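Sorting Room Gallery: The Metal Bins

2024-03-05
By Dae-han So

The Zititz Household Goods Exchange receives small items from homes, schools and community kitchens and returns them to use through its partner shelves at Hemia and Dornero. 

The first stage of sorting is carried out in open-topped metal bins. The centre adopted them in place of cardboard cartons, which softened over time and had to be replaced every season. A bin stays in service for as long as it remains sound. Scratches, marks and worn surfaces are regarded as ordinary use and are not grounds for retirement.

Items are placed in the bins in the order in which they arrive. No attempt is made at this stage to separate kitchen articles from toys, or cloth from plastic.

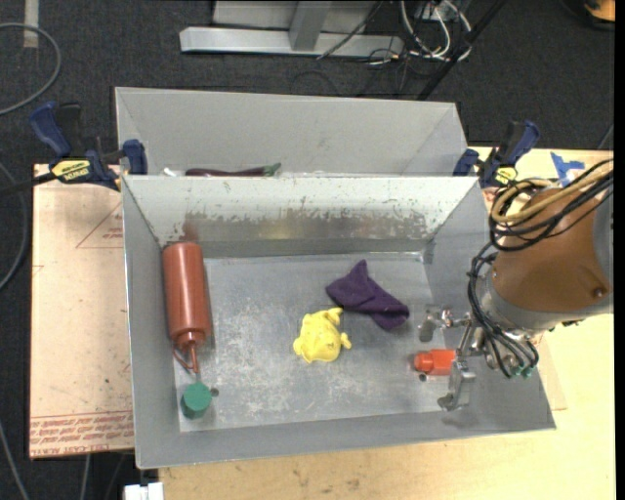
Mixed bins are cleared one article at a time. Squeeze bottles go to the kitchen shelf, where caps and nozzles are checked before the bottle is washed. A large bottle with a sound nozzle is among the most requested articles at Dornero, particularly from groups that run weekend barbecues. Straps and loops are left in place until the item has been assessed.

Soft toys and rubber toys are handled separately. Rubber toys in bright colours are wiped down, inspected for splits and set aside for the playgroup shelf at Hemia. Any toy with a loose part is withdrawn.

Cloths are shaken out and folded before they are graded. Crumpled pieces often conceal smaller articles, and sorters are asked to lift each cloth clear of the bin before moving on to the next item. Dark colours are laundered together, and faded pieces are kept as cleaning rags.

Small articles require the most patience. Caps, blocks, pegs and game pieces tend to settle at the bottom of a bin and are easily overlooked — the centre keeps a shallow tray beside each station for this reason. Pieces without a known match are held for 16 days and then offered to the craft program.

The centre recorded 2,948 articles in the most recent sorting period, of which 405 were toys. Thirteen bins are in regular rotation. Figures for cloth are kept by weight and are published separately.

Enquiries about this gallery, or about donating household goods, may be directed to the Ham Street desk during opening hours. Donors are asked to empty and rinse all bottles before delivery.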